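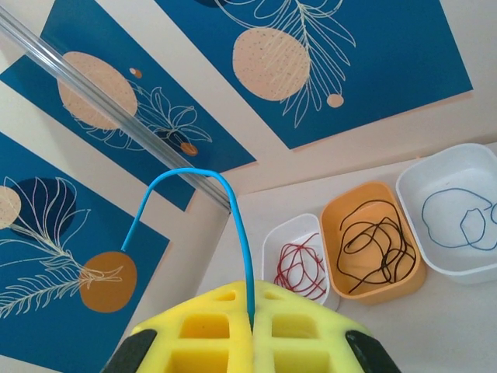
Wrist cam, blue cable in the yellow pads

Wire sorting: pads not letting go
Posted in Grippers and end effectors, 29 Sep 2025

flokside_h
Fault on our cell at Zindbridge. The arm takes a thin cable, moves it over and opens, but the cable stays stuck to one pad and gets dragged into the next pick. Yesterday it wrapped round the wrist and the arm carried on until Osvaldo hit the stop. No error in the log. Pads have done 1,000 cycles.

Skerkeck
What grip force? Ours stuck like that above 5 N.

flokside_h
5 exactly. Dropped to 4 this morning and it lost the cable twice.

ristic_fan
Worn pads. Change them at 558, same as we do.

Skerkeck
Disagree. Those cells look fine to me in the photo. I'd wipe them down first – new pads cost money.

ristic_fan
You can't judge wear from a photo. The contact faces are shut together.

H. Lozano
Either way, the stop worries me more than the pads. It should trip on wrist torque without a person standing there. Who set the limit?

flokside_h
It was left at 200 per cent after commissioning. Resetting it now – cell stays off until that's tested.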